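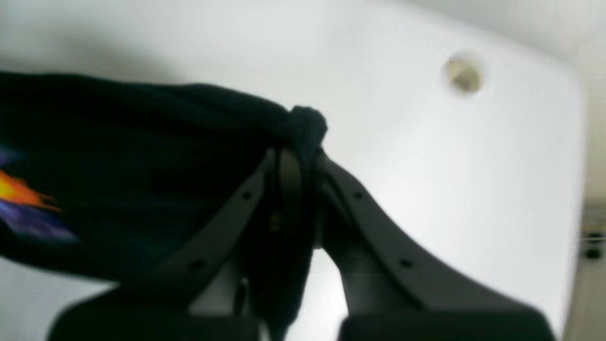 Week 6 handout: Demonstrating deformable tasks

Most of what goes wrong in a demonstration goes wrong before anything moves. You have decided on a grasp, or you have let the grasp decide itself, and everything downstream inherits it. Cloth makes this worse than blocks do. A block has six faces and a sense of duty; a garment has whatever shape it fell into. With the dark garment in the white basin, the fingers have closed on a gathered bunch near one end, and a knotted little tip of fabric stands up past the pinch. That is a perfectly good grasp for lifting. It is a poor one if your next step is to find a hem, and the policy will copy it either way. Note too how little else the wrist view offers: a lot of porcelain, the overflow ring, a bit of orange and purple print on the left. If your plan relies on knowing where the sleeves are, the wrist camera will not be helping you.

Two ways to demonstrate

By hand (kinesthetic). You hold the arm and push it through the task. You feel contact directly, which is lovely, and your own forearm turns up in the overhead view, which is less so. Use this for short tasks with one firm contact.

By remote control. You drive the Terkeck leader arm from the bench and the follower does as it is told, slightly late. You lose touch almost entirely. Students respond to this by squeezing harder, as though the robot might take the hint. It will not, but it will log the squeeze.

Rules for Thursday's lab

Start from the home pose every time. If you start from wherever the last person left it, write that in the notes field.

Pause before closing the fingers — half a second is plenty. The segmentation script looks for it.

Regrasping is allowed and should be recorded. A demonstration with a fumble and a recovery is worth keeping. A demonstration with a fumble and a muttered restart is not.

Do not reach in to tidy the cloth during an episode. The robot will one day have to do this without you.

Save to the Vakano folder, one file per episode. The group set currently stands at 2000 episodes and we want 3510 before training. Last year's class stopped at 3500 and spent a week discussing whether that was close enough.

For your write-up

Pick one of your own episodes and say where the grasp was chosen, and by what. "It looked right" is an acceptable answer if you can say which view it looked right in. One page, due before the lab after this one.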